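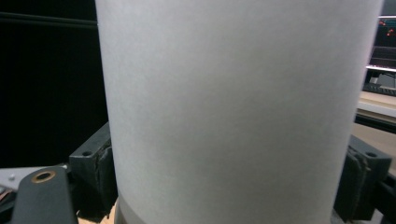
*Wrist camera view, with a jaw on each side of the cylinder.*

**Stillari 2 is on the shared server**

The August release of Stillari, our tool for cutting two-handed recordings into labeled steps, has replaced the old version at Daltthorpe. If you process gripper recordings, please switch over before your next batch. The old command still runs but prints a warning and will be removed.

The main change is in how the tool decides that a grasp has started. The first version looked only at how far apart the fingers were. When the opening stopped getting smaller, it marked a grasp. That works well on hard objects. Paper cups give way when squeezed, so the fingers keep closing a little after contact and the mark lands late. In the cup recordings it landed late often enough that we stopped trusting the step lengths.

Stillari 2 uses the wrist camera as well. It follows small patches of the image next to each finger and checks whether they move with the gripper or with the table. Once the patches on the inside of both fingers move with the gripper, the grasp is marked. The finger opening is still read, but only to throw out false starts.

We reran the full cup set, which is 828 recordings. The old version and the new one agreed on every step in 564 of them. The rest went to hand checking, and most of the disagreements were late grasp marks from the old version. The new one has its own errors, mainly where a plain white surface fills the wrist view and there is little for the patch tracker to hold on to.
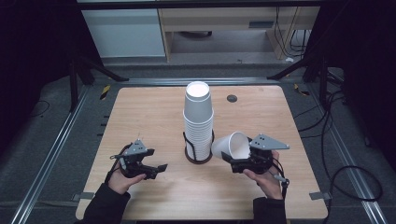 Sharon Khaemba asked whether the tool should be labeling left and right at all, given that her planner only needs to know which hand has the cup and which one is free. Her view is that the labels should say "holding" and "free," and that the side can be looked up later from the raw file by anyone who wants it.

We've gone part of the way on this. Each step now carries a holder field with four values: left, right, both, none. The planner group can read that field and ignore the rest. Side labels stay in the file for now, as the training code for Wesirness reads them directly and changing that would mean retraining.

The "both" value is new. Version one had no way to record a cup held by two grippers at once, so it flipped between left and right, sometimes several times in a second. Downstream this looked like a string of very short handovers. Any step count you took from the old labels is probably too high.

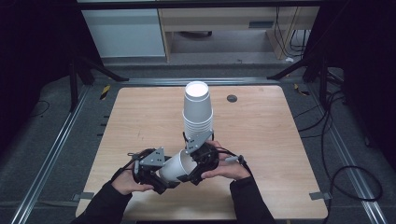
### Known problems

- **Stack direction.** Cup stacks are recorded both ways up, and the head camera model reads the top cup's open mouth and a closed base as the same bright circle. It got the direction wrong in 49 recordings. Arnar Lykkegaard is adding a check that uses the rims along the side of the stack. Until then, set the direction by hand in the session file.
- **Clock offset.** Head and wrist video are lined up using the Sutter time server. If the server drops out during a recording, Stillari falls back to the file times and writes `sync: weak` in the log. Leave those files out of training sets.
- **Slow start.** The first file in a batch takes longer than the others while the tracker loads. It has not hung.

### Switching over

Run `stillari migrate` in your project folder. It copies your old labels to a backup folder and leaves the video alone. Hand edits are kept, and where one conflicts with a new label the hand edit wins and the conflict goes in the log.

Send label errors to Arnar with the recording name and the step number.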